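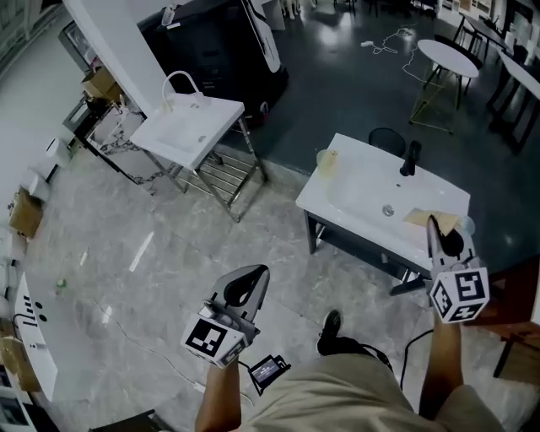 Visit to the Kistberg Demonstration Hall

Print this post | E-mail this post

In May I attended the open afternoon held by Walteo at its hall in Kistberg. The purpose of the event was to show how household handling tasks are taught to machines by way of hand-held grippers, which a person works directly while cameras record the motion. I am grateful to the hosts for their time and for their patience with our questions.

The visit was divided into 2 parts. The first was a short talk on the Kassa program, under which the company hopes to gather 1000 recorded tasks in and near the sink. We were told that each task is kept brief and is repeated with small changes in the position of the objects. The talk was clear, although I would have welcomed more on how poor recordings are found and removed.

The second part took place on the open floor, where visitors were free to walk between the sinks and the tables. The operators worked with a gripper on each arm. Square black-and-white markers are fixed to the grippers so that their position can be followed — a simple method, and one that the staff spoke of with evident confidence.

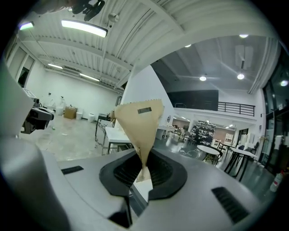 Remarks on the Demonstration

I had expected the operators to move slowly. The staff explained that a natural pace is preferred, as a machine trained on hesitant movements will tend to hesitate as well. New operators are given 17 practice tasks before any of their recordings are kept.

Guests also asked about Oteo, the software used to sort the recordings. It was not shown on this occasion, and I hope that a later event will include it. The discussion then turned to the soft fingers on the grippers, and to whether one shape can serve for both cloth and cups.
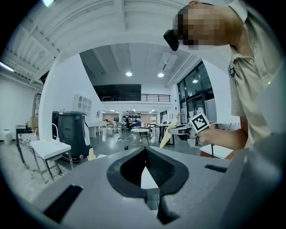 One visitor remarked that the harder question was how such a machine would manage in a kitchen it had never seen, and asked whether recordings from a single hall could be enough. The reply was that work in private homes is planned, but that no start has been set.

Print this post | E-mail this post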